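Saturday

Up at 9 to get the stream set up before Konrad came round. The charity thing starts at noon and runs through to midnight, and we had the 2 o'clock slot on Prulari, playing against a pair from Bultomcombe who go by Marti and Fleston. We had never played either of them. Konrad had watched some of their old matches on the bus and said Fleston always goes left at the start. He did, too, in every round but one.

We lost the first two rounds badly. My sound kept dropping out and I couldn't hear Konrad calling, so I walked straight into Marti twice. Swapped the headset for the old one and it was fine after that. We won the third and fourth and lost the last by a single point. I was annoyed for a bit, then not. 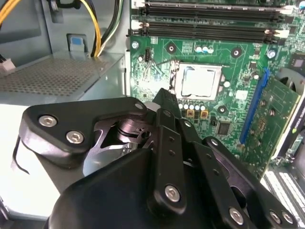

The chat was busier than I'm used to. We had 60 people watching at the start and 390 by the last round, most of them there for the other two, I should think. Someone gave £40 on condition that Konrad play a round with his mouse in the wrong hand. He came last and they gave again. I read out the names of everyone who donated and got several wrong.

Marti messaged afterwards to ask if we wanted a rematch in November, without the charity part, just for practice. I said yes for both of us. Konrad would rather it was a weeknight as he works most weekends now.

He stayed for chips and we watched the next pair until he had to get his bus. Throat sore from talking. Need to send the organisers our recording by tomorrow night and pay Konrad back for the chips.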